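Noron Cup and Pen Set
Data card, student release

Summary

The Noron Cup and Pen Set is a collection of two-arm tabletop recordings made by the Gredach student robotics club as its project for the academic year. The set holds 708 episodes. It is intended for teaching and for small experiments in imitation learning. This card was last revised on May 21, 2025.

Workspace

All episodes were recorded at one station in the Þórarinsdóttir building. The station has a white tabletop, a plain light wall behind it, and two arms that enter from the left and the right. Each arm carries a black gripper. Members may not change the table height or the lighting during a recording block.

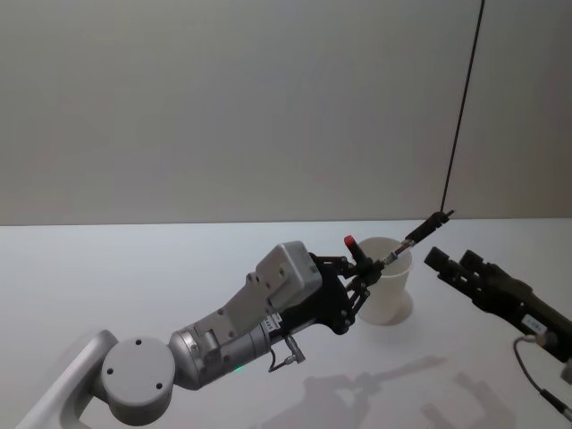

Figure 1. Left gripper holding a thin black rod near the cup; right gripper open.

Task family

Each episode uses one white cup and, in most task variants, one slender object. The operator receives a written instruction before the episode begins. The nine instructions in use are listed in the file tasks.txt. Episodes in which the cup fell over are kept in the release and carry the flag "tipped".

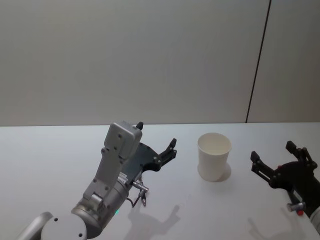
Figure 2. Cup standing between the two grippers, both open.

Splits

Training: 400 episodes
Validation: 108 episodes
Test: 200 episodes

Operators do not appear in more than one split. Students who joined the club after September are represented only in the test split.

Views

Recordings are supplied from more than one viewpoint. The views differ in height and distance, and users should not assume that the cup occupies the same part of the picture in each. Calibration files are stored by recording block under calib/.

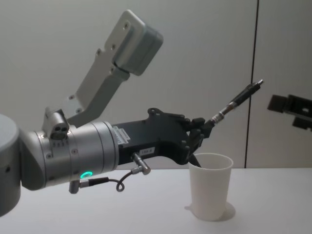

Figure 3. Pen held in the left gripper, with one black finger just inside the rim of the cup.

Known limitations

The background does not vary. Models trained on this set alone should not be expected to perform well on a cluttered table. Thin cables are visible in many episodes and were not masked.

Access and contact

The set is available to enrolled students through the Grollo file server. Requests from outside the school should be addressed to Estrella Manríquez, faculty adviser, and should state the intended use. Corrections to labels may be submitted through the same server, with the episode number in the subject line.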